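Gollex G2 parallel gripper with printed fingers: review after one budget cycle

Posted 2019-01-23 in Equipment Reviews

We bought the Gollex G2 in September for a small packing bench. The job is picking up light cartons, turning them, and setting them down for labeling. Before that we had a pneumatic gripper on loan from a supplier, and the compressor was loud enough that the office next door complained. We wanted something electric, cheap to repair, and wide enough for our mid-size box.

The budget for the hand was $3,000, including fingers, cable and the mounting plate. The G2 came in at $2,111 with one set of fingers. A second set from Fustex was $105. Shipping was included on the hand and not on the fingers. I put the rest of the money toward a spare drive board, and I would do that again, as the wait for one was 13 working days when I asked.

Setup took an afternoon. The plate bolted on without trouble, but the manual lists the wrong screw length for the flange, so check before you order hardware. Calibration is a menu item on the controller and it holds between power cycles. The software is plain. You set an opening width, a closing force and a speed, and you can save those as presets.

The Fustex fingers are printed in yellow with an open lattice, and they have black rubber pads. They are light, which matters if your arm is near its payload limit. With the fingers open there is room for one of our pink cartons between them. The open structure does collect cardboard dust, so plan on a brush and a few minutes a week. 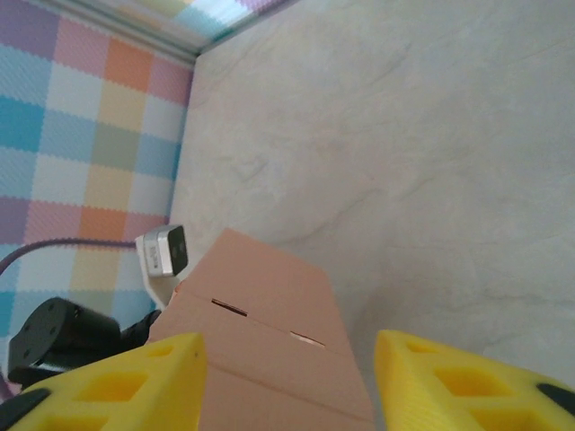
COST AND PLANNING

If you are putting together a request for this, price the whole bench and leave room for the small items. Our first quote covered the arm and the hand and nothing else. We then had to add a camera, a bracket for it, longer cables and a work surface, and the total moved enough that the request had to be signed a second time.

Pads are the part you will buy again. We replaced our first pair before the holidays. Prata sells a compatible pad in strips that you cut yourself, and those have worn the same as the originals for less money. The fingers themselves have not broken. I keep the second set in a drawer anyway.

I also looked at the Dultley hand. It has a better controller and a longer warranty, but the price was over our limit before adding fingers, and the fingers are only sold by Dultley. For a bench that handles heavier parts I would look at it again.

Things I did not like about the G2: the cable exits on the side and needs a strain relief that is not in the box. The force setting has steps that are too large at the low end, so a thin-walled carton can get dented at one setting and slip at the next. Support answered my email in two days and said a firmware update is planned, with no date given.

Would I buy it again for this job? Yes, at this price. For anything fragile I would ask for a trial unit first and run it on your own boxes before you commit the money.

Rating: 4 out of 5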